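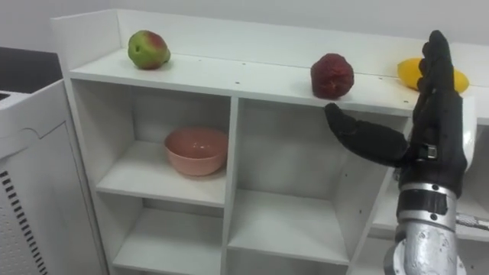 Fruit on the white shelf.

Tevmont dry herb vaporizer, two months in
2 min read

I ordered the Tevmont back in June from a delivery place in Kendumdale, mostly to quit rolling (my fingers are hopeless at it). Heats up in about 40 seconds, which is fine by me! Flavor is great for the first few draws, then it goes a bit toasty, so I keep the temp low. The battery gets me through an evening, though my friend Zainab swears her Daltex lasts longer. Cleaning is the annoying part – the screen is tiny and I've dropped it down the sink once already. Would I buy it again? Yeah, at the sale price. Get spare screens.

20 comments · 474 shares
Back to top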